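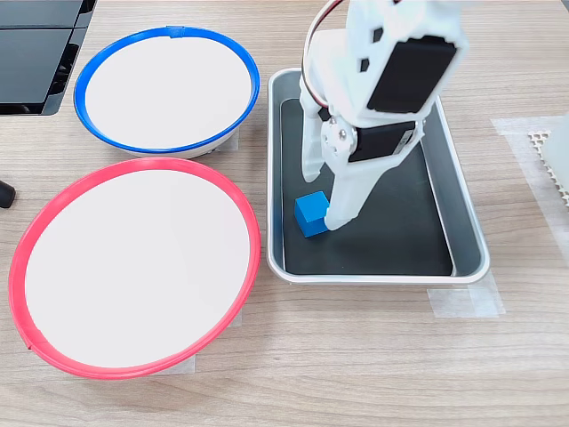
Sur la table, un petit cube bleu dans un bac métallique.

Quel succès pour la ludothèque Novis ! Depuis sa réouverture en août, 805 familles ont déjà pris leur carte, et les rayons comptent désormais 2208 jeux – un record pour le quartier. Les soirées du lundi affichent complet, surtout quand on sort Skillalel, le grand favori des ados. Prochain rendez-vous : un tournoi ouvert à tous, dès 18 h, avec 12 tables et une belle tombola. Inscriptions à l'accueil, venez nombreux !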